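Tollport repair shop adds chainsaw servicing ahead of burn-off season

Griton Small Engines in Tollport will take in chainsaws, brushcutters and hedge trimmers from September, after five years of working only on mowers and pumps.

Owner Everaldo Caldeira said customers had been driving to Undia for a new bar or a carburettor clean, and a few had given up and bought another saw.

"Most of the ones I see have stale fuel in them," he said. "Drain it, change the filter, put a plug in and they go again."

The workshop has taken over the unit next door on Magalhães Street and has hired a second mechanic, Abenezer Hailu, who trained on forestry gear. Mr Hailu will look after two-stroke engines, including piston and ring replacement, ignition faults and oil pump repairs. Saws will be tested on a log before they go back to the customer.

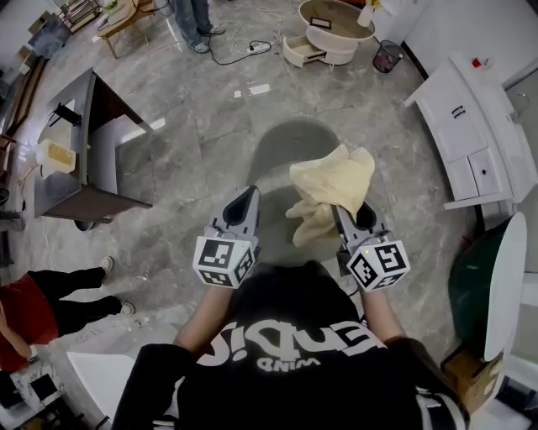 What it will cost

A basic service is $100 and covers a spark plug, air filter, fuel filter, chain sharpening and a clean of the bar groove. Parts beyond that are quoted first. Anything that needs a new cylinder will be discussed with the owner, as the repair can cost more than a small saw is worth.

Chains can be left for sharpening at the front counter until 5 pm. Fuel tanks should be emptied before drop-off, and bar covers fitted.

The shop's job book shows 2,558 repairs since it opened, nearly all of them four-stroke mowers. Mr Caldeira said he expected saws to make up a good share of the work by summer, with the busiest stretch in the weeks before fire restrictions start.

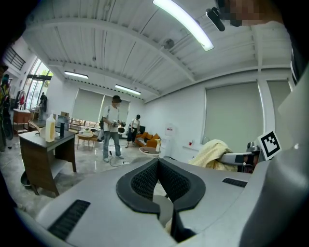

Black mesh padding lines the V-shaped opening in the grey housing.

Battery saws will be accepted for chain and bar work only. Faulty packs and chargers should go back to the place of purchase.

Bookings for the first fortnight can be made at the counter or by phone. Mower customers already on the waiting list will keep their place.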